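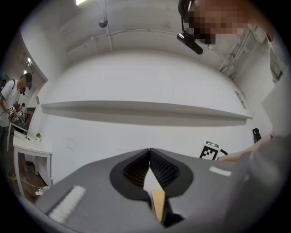 Buying and Storing Silver with Plarkent: Frequently Asked Questions

What does Plarkent sell?
We sell silver bars and silver coins to private buyers. We do not sell mining shares, futures or funds. If you want exposure to silver without holding metal, a brokerage account is the place to look.

Why is your price higher than the one I see on the news?
The figure on the news is the spot price, quoted per troy ounce for large wholesale trades. Retail bars and coins cost more to make, ship and insure, and dealers add a premium on top of spot. Small pieces carry a larger premium per ounce than big ones. The premium is shown as a separate line on every quote.

How often do your prices change?
Our website updates while the wholesale market is open. When you place an order, the price is locked for 6 minutes so you can finish checking out. If the lock runs out, the page reloads with the current price and you can decide whether to go ahead.

Is there a minimum order?
Yes. The minimum is $117 before shipping. Orders over $2000 ship free within the country.

How can I pay?
Bank wire, personal check or debit card. Metal paid for by check ships after the check clears. We do not take cash by mail.

Can I cancel an order?
Once the price is locked and you confirm, the sale is final. We buy the metal to cover your order at that point. If you have to cancel anyway, you will owe the difference if the market has dropped, plus a handling fee. If the market has gone up, we keep the difference.

Do I have to take delivery?
No. You can leave your silver in our vault in Plondham. Storage comes in two forms:

Allocated: specific bars are set aside in your name and the serial numbers appear on your statement.
Pooled: you own a share of a larger lot. It costs less, but you cannot ask for a particular bar.

Storage fees are billed every quarter. You can move from pooled to allocated at any time by paying the difference in premium.

Who checks the vault?
An outside firm, Bellamy, counts the metal and compares it with our customer records. The latest report is posted under Account Documents. The last full count was in August.

How do I sell silver back to you?
Log in and request a buyback quote, or call the desk. Metal held in our vault can be sold right away, and payment normally goes out on the next business day. Metal you have at home must be sent in and tested first. We buy from people who did not purchase from us, but we will ask for identification.

Is silver riskier than gold?
Its price tends to move more in both directions. The silver market is smaller, and a good part of demand comes from industry, so a slowdown in manufacturing can pull the price down even when gold is steady. We do not give advice on how much of your savings to put into either metal.

Do I owe tax when I sell?
You may. Rules depend on where you live and how long you held the metal. We keep your purchase records for download, but please ask a tax preparer about your own case.

What is the Esik plan?
Esik is our monthly purchase plan. You choose an amount, starting at $38, and we buy pooled silver for you at the price on your chosen date. You can pause or stop the plan from your account page.

Whom do I contact about a problem with an order?
Write to the customer desk through the contact form and include your order number. Complaints that the desk cannot settle go to Darren Mottram, operations manager. The phone line closes at 5 p.m.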